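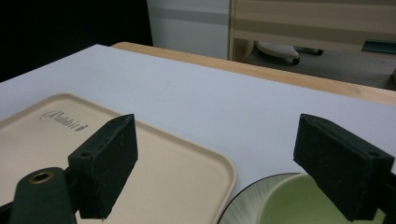 Liesbeth De Haan: ok but how do you decide when the finger pads need attention? Ours look fine right up to the day they start dropping cups, and then everybody blames the operator.

1/ Love this question, and it deserves a proper thread, so let's go! This is how I look after the fingers on our Prulel hand-held gripper. It's small work, it needs one hex key and a cloth, and it has saved me more bad sessions than any software update ever did.

2/ First, looks. Our pads have pale specks and worn edges, and I let both of those go. Scuffs on the faces don't bother me much either. What I check is whether the two faces still meet flat. Close the fingers slowly on a strip of printer paper and pull. If it slides out at the top and sticks at the bottom, your pad has rocked on its mount and you'll be gripping with one corner.

3/ I do the paper test at three heights: tip, middle, and up by the little hole near the corner. Same pull everywhere? Leave it alone! I spent a whole June "improving" pads that were already seated and made every one of them worse.

4/ Next, the brass inserts. There's one in the rounded arm by the left pad, and I'm very fond of it. A bolt going into bare printed material gets sloppy after a few swaps, and a metal insert will take a lot more of them. But an insert can creep upward if you crank on the bolt, so run a fingertip over it. It should sit level with the arm. If you feel a lip, stop tightening and reseat it.

5/ To reseat: bolt out, finger off, soldering iron on low, tip in the insert, and let the heat do the pushing. Then hold a flat piece of metal on top while it cools. Go slowly. My first try went in crooked and I had to print the whole arm again, which took 8 hours. The second one went in dead straight and I showed it to everyone in the building.

6/ Cleaning! A lint-free cloth, barely damp, wiped in one direction. I wait 30 minutes before gripping anything shiny. Glazed bowls are the hard case for us, much harder than a tray, and a film you can't even see on the pad will let a rim slip.

7/ After any work on the fingers I go back to the same tabletop setup: the Rabbit tray on the left, the plate with the green bowl on it to the right, white surface underneath. Keep it boring and keep it the same. If I change the objects and the pads together, I can't tell which one I'm feeling.

8/ I move in low over the right side of the tray and the bowl before I close on anything. You learn a lot from just hovering. Is one finger hanging lower than the other? Does the gap open evenly when you ease the trigger? Watch the tips against something pale and a crooked finger jumps right out at you.
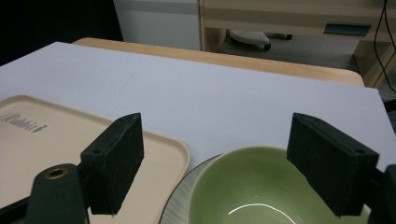

9/ Tray rim first, then bowl. The rim on the tray is only slightly raised, so it tells me about the tips. The bowl wall curves, so it tells me about the angle of the pads. If the tray is good and the bowl twists in the grip, I go straight back to the paper strip — it's been the pad angle every single time so far.

10/ Keep a log, please! Ours is a plain sheet in Curkia with the close count, what I touched, and a short note. The current pads are at 3404 closes. The last entry reads "left pad rocked, reseated, paper ok at tip and middle, tight at the top." Ugly sentence, very useful three weeks later.

11/ Adanech Sisay wrote to ask if I use threadlocker on the finger bolts. No, and I'd love to hear from people who do. I go snug with the short end of the key, then draw a paint-pen line across the bolt head and the arm. If the line has broken, the bolt has moved. I look at it before each session and it takes a second.

12/ One more on bolts. Tighten with the fingers closed, lightly, on a flat spacer. With them open, each pad settles wherever it likes and you end up chasing your own alignment. I picked this one up at the Fuentealba workshop and it cut my setup time in half.

13/ So, Liesbeth, to your cups: paper strip first, then the insert, then a wipe, then the bolts, and only after all that a new pad. Try it on Saturday when it's quiet and tell me which height the paper slipped at. I really want to know!

14/ And if anyone has a good way to measure pad pressure on something curved, please reply with pictures. My current method is a bathroom scale and a lot of hope.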